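3.2 Where the baskets live

I want to spend some time on furniture now, even though this study was supposed to be about baskets. When I started the Vuvden household survey I thought of the basket as the thing people carry and the furniture as the thing that just stands there. After reading 200 diary entries I don't think you can pull the two apart. People kept writing about the surface the basket came off of and the surface it went back to, and they had opinions! One person in the Sorum group gave half a page to a shelf that was a hair too narrow.

So let me lay out the kind of pairing I mean. It's a low, white, box-shaped cabinet with a flat top and a small dark knob on the front, and a red plastic basket that gets set down on it and picked up again. You'll find some version of this in a lot of the homes in my sample (often by the door, sometimes in the kitchen, once in a bathroom, which I did not expect). The cabinet comes up well short of table height, so the basket sits where you look down into it. My diarists liked that a lot. "I can see what's in there without digging" was written, in slightly different words, by 16 of them.

The other thing they liked was leftover space. With the basket pushed over to one half of the top, the other half stays free for keys or mail or whatever else is in your hand when you walk in. I had been coding that free half as "unused" and I went back and changed the code, which cost me most of November but was the right call. 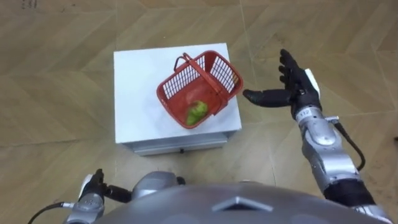
3.3 Handles, rims, and how people pick things up

My first coding sheet had one box for "uses handle," yes or no. That was too simple, and I should have known it from my own kitchen. A carrying handle that arches over the top is great for a trip to the store or the yard. It's less great when you want to get at what's inside, and it does nothing for you when you only want to slide the basket over a few inches. For those little moves people go for the rim. They grab one side, lift, and let the whole thing tilt.

I ended up with 4 kinds of pickup in the final sheet: over-the-top handle, both ends, one rim, and what I called the scoop, meaning a hand or forearm underneath. The one-rim lift was the one that surprised me. Almost every diarist in the Zetano group described doing it, and several of them mentioned it as a bad habit, as if I were going to scold them. It's quick, and with a light basket it's perfectly fine. The trouble comes with round things. One pear in an otherwise bare basket will roll to the low end as soon as you tip it, and then your balance is off and the free end swings out past the furniture.

Overhang turned out to matter more than I'd planned for. On a small, nearly square top there isn't much room to miss by, and a rectangular basket held by one side can easily have its other end over the floor while you're still thinking about where to put it. Figure 4 shows the sort of position I mean.

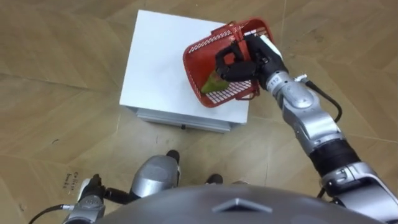 Figure 4. One-rim hold on a red lattice-sided basket, tilted above the cabinet top, with its right side out past the edge.

I asked the diarists to write down every time a basket ended up somewhere they didn't mean it to. Across the 700 pickups they logged, the complaints were mostly small ones: a basket left crooked, a corner sticking out where somebody's hip would find it later, an onion under the couch. Crooked was by far the most common, and plenty of people simply left it that way. I have a soft spot for the entry that reads, in full, "Put it down at an angle. Fine."

I also tried the Didenko placement scale on these entries, and I'm less sure about that part. It asks raters to judge whether an object is "settled," and my two passes through the same entries didn't agree as well as I wanted. A basket sitting diagonally with all of its base on the cabinet felt settled to me in the morning and not settled after lunch. I've kept the scores in the appendix for anyone who wants them, but the rest of this paper leans on the pickup codes and the diary text. Section 4 starts with the floor, where a good number of these baskets spend the night.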